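Wed 21 January

Woke at five with the dye list going around in my head and gave up on sleep. Madder, weld, walnut, and whatever the brown one is that Dörte swears is also walnut and which comes out the color of a hearing aid. The indigo I am leaving to Bethel. I have ruined enough vats to know my place.

The email from Brinkmann came before breakfast. They will take 61 scarves for the spring table, on consignment, and would we please supply a "short story card" with each one. The story should be about the weaver. It should be warm, and it should fit on a card the size of a tea bag. I read it out on the phone to Lai-ching, who asked if she could be a widow. She has been married to the same man since college and he was in the room.

I don't know why this bothers me as much as it does. We started the workshop so that people who could weave would get paid for weaving, and now apparently they also have to have suffered in an attractive way. Tahmineh learned on a floor loom in a night class in Sasel, from a retired bus driver. She likes big checks and hates fringe. That's her story card. I wrote it out as a draft and it came to two lines, and I think it is the best thing I have written in years.

Went for a walk before opening up, to stop composing replies to Brinkmann. It helped until I got back.
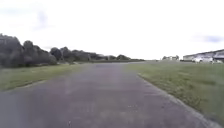 The long straight path, grass on the left.

Mattes was already in when I arrived, with his coat on, doing the accounts. He has us at 400 euros over on yarn. I said that was the good wool. He said the good wool was a separate line and this was over on the other wool. We looked at each other for a bit. Then he found 202 of it under "shipping," where I had put it in August during what I must have felt was a system.

Bethel spent the morning warping the big loom and would not be spoken to, quite rightly. Dörte spoke to her. One whole section had to come off and go back on. Dörte then made soup for everybody and put too much caraway in it, and we all ate it, Bethel included, so I suppose that was the apology.

In the afternoon a call from Trandance about costumes. They want shawls that "reference many traditions." I asked which ones. There was a pause and the young man said he would have to check. I told him we could do big checks, no fringe. He is going to get back to me.

Edik still has the van. I need it by the weekend and will have to be firm with him, which means I will ring, ask about his mother, and hang up without mentioning it.

Finished 2 scarves of my own this evening, both a bit narrow at one end. Wrote to Brinkmann at last. I said yes to the scarves and that the cards would give the weaver's name, the fiber, and how to wash it. Then I took out the sentence about hearing aids and sent it.

Must order more alum. Feet cold.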